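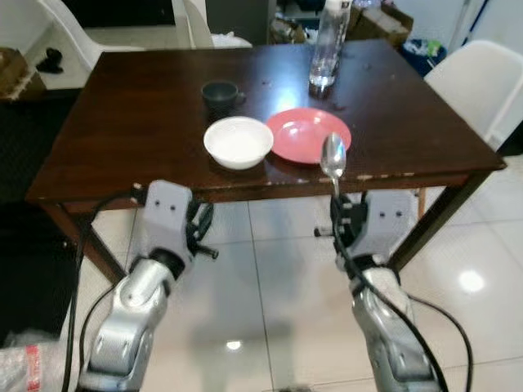

Can a machine clear a table yet?

Posted by tamas_sz, 2023-04-07

I write this because my sister asked me if she should wait a few years and then buy a robot for the kitchen. She has three children and a small flat, and she hates the time after dinner. I told her to buy a better dishwasher. Then I was not sure if I gave her old advice, so I want to ask people who work with these things.

My own experience is from the shop floor. At Stotex we have arms that pack the same carton 1398 times in one shift and do not complain. But change the carton and someone must come with a laptop. A bowl, a plate, a cup and a spoon are four different problems for such a machine.

----------

layug_lane wrote:

Four problems, yes, but they are not equal. The bowl is easy, it has a rim. The spoon is hard when it lies flat on a table, because there is almost nothing to take hold of. Once the fingers have it upright, you can do many things with it. I have seen two-arm setups where the spoon took longer than all the rest together.

----------

Ildikó Dudás wrote:

I do not agree that this is a question of spoons. I cleaned in a hotel for 22 years. Clearing the table is the small part. You must see what is dirty, what somebody still wants to drink, and where the crumbs are. A bottle which is half full, do you throw it away or do you put it in the fridge? My husband does not know this either, but him I can ask.

----------

tamas_sz wrote:

Ildikó, this is a good point. But could you not just tell the machine a rule? Bottles stay, dishes go.

----------

Ildikó Dudás wrote:

You can tell it. Then on the next evening the bottle is empty and it stays too.

----------

pallet_jack_9 wrote:

We tried a Biltari unit for sorting cutlery in the canteen in Zendthorpe. The trial was planned until May and we stopped it after three weeks. It was correct most of the time, but it was slow, and a person had to stand near it. So we paid for the person and for the machine.

One more thing – shiny surfaces. Our steel counter confused it every afternoon when the sun came in. With a matte tray under the forks it was much better.

----------

layug_lane wrote:

@pallet_jack_9 Which software was on it? The glare problem depends very much on the camera and the lighting. I would not judge all machines by one trial in a canteen.

----------

pallet_jack_9 wrote:

I don't remember the version. And I don't judge all machines, only the one for which I had to write the report.

----------

tamas_sz wrote:

Thank you all. I will tell my sister that the dishwasher is still the right choice for now. Layug_lane, if you know a video where the full job is done without cuts – from the dirty table to the closed dishwasher – please put the link. I searched and found only short ones.

----------

layug_lane wrote:

I have one in mind, but it is at normal speed and very long. I will look for it tonight.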